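4.2 Public statements and the reach of sanctions

Claims that sanctions have cut an aggressor off from the world economy are now routine in speeches by European leaders. We treat them with some caution. Of the 2,216 statements in our corpus, 421 assert an economic effect of some kind, yet only 115 of these point to any evidence a reader could check. The rest ask to be taken on trust.

The usual defence, put most fully by Rosser and Ellis, is that such statements are meant to hold a coalition together and should not be judged as forecasts. That may be so. But the same speeches are then quoted in parliamentary papers as if they were findings, and by January several had been cited as proof of the very effects they had merely announced. We are not persuaded that a claim can be excused from testing at the podium and relied on in committee.
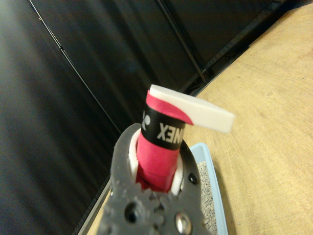 Figure 3. Gripper holding a cylinder wrapped in pinkish-red material, with a white block at its upper end.

Trade records offer a partial check, though a weaker one than is often supposed. The Kalberg index, which many authors prefer, counts goods by declared destination and so misses anything sent on through a third country. The Skyrme series tries to correct for this, but its method has changed twice and the older figures were never revised. Where the two disagree — and they disagree most in the months that matter — we report both and draw no conclusion from either alone.

We also set aside the survey of 1,000 firms often cited in this debate. Its questions invited managers to say that they had complied, and most of them duly did.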